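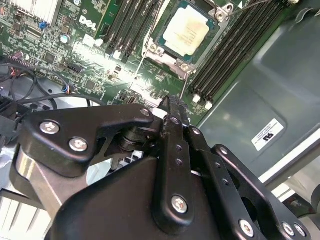

Talk notes, no. 24, page 5

Search this site Search Enter a word or part number

OPENING UP AN OLD WORKSTATION: WHAT TO LOOK AT BEFORE YOU BUY ANYTHING
Speaker notes for the Darnholm repair evening, 24 Apr 2024
Time allowed: 45 minutes, questions included

Start with the board on the screen and leave it up while people find seats. Say good evening, say where the restrooms are, then go straight in.

Opening

Most people who bring a desktop to us want to know one thing, and that is whether it's worth keeping. You can't answer that with the lid on. Tonight is about what you learn in the first few minutes after the side comes off, before a single part is ordered.

Ask for hands: who has opened a computer before? Who has taken a processor cooler off? There will be fewer hands the second time. Slow down in the next part if there are very few.

The socket

Point to the processor, near the top of the board. The cooler is off, so you're looking straight at the metal lid of the chip, sitting in its socket with the silver retention frame around it. Explain that the frame holds the chip down against its contacts and the thin levers lock the frame. Say that a lever like this is under tension and should be let out slowly, with a finger kept on it the whole way.

Mention the yellowish smear on the lid. That is residue from thermal paste. Paste fills the tiny gaps between the chip and the cooler so heat can cross. Every time a cooler comes off, the old paste has to be cleaned away and new paste put on. People try to save the old layer. It never spreads back evenly.

Cleaning, in order:
- Power off, cord out, hold the power button for 5 seconds.
- Leave the chip locked in the socket while you wipe it.
- Lint-free cloth with a little isopropyl alcohol on the cloth. Don't pour it on the chip.
- Wipe from the outside toward the middle.
- Let it dry, then one small dot of fresh paste.

Pass the Derent paste tube around here. It's the one we stock at the desk, but any ordinary non-conductive paste will do. Don't get drawn into a debate about brands. It ate up most of the question time at the Nesinlow talk.

The screw posts

There are posts at the corners of the frame. The cooler for this kind of board usually screws down at the corners, and the rule is to go crosswise, a couple of turns each, until all of them are snug. If you tighten one corner all the way first, the cooler sits crooked and the paste gets pushed to one side.

Pause for the question about torque. The answer we give is hand tight with a normal screwdriver, then stop.

Memory

Now the slots. There is a bank of long black ones on each side of the socket, and that tells you what kind of machine you're dealing with. Home desktops mostly have their slots on one side only. Two banks usually means a workstation or server board.

What this means for the owner:
- Plenty of places to add memory, and used workstation memory is often cheap.
- It may need a particular type. Read the label on a stick that came out of that machine before shopping.
- Sticks go in a set order. Look for a diagram inside the lid or in the manual.

Tell the Metwally story if there's time. A machine came in from the office there with a note saying it was dead. Someone had added a stick in the wrong slot. We moved it over and the machine started. The repair charge was zero and it's still in use. It has job number 321 on the sticker if anybody wants to look it up in the book.

Keep or let go

Be plain about this part. An older workstation uses more power than a newer small desktop, and it makes more noise. If the owner only reads email, a smaller machine will suit them better. If they edit photos, run several programs at once, or just like having room inside the case, a clean-up and more memory can give it a few more years - as long as the board is sound.

Signs to walk away: swollen capacitors, burn marks, bent contacts under the chip, a sharp smell from the power supply. The power supply stays closed. Say that twice.

Hands-on

Split the room between the two benches. Wrist straps on before anyone touches a board. Screws go in the trays, one tray per machine, and the trays stay with their machine. Swap benches when the bell goes.

Leftover paste and used cloths go in the lidded bin by the door. Sign-up sheet for the April laptop session is on the front desk.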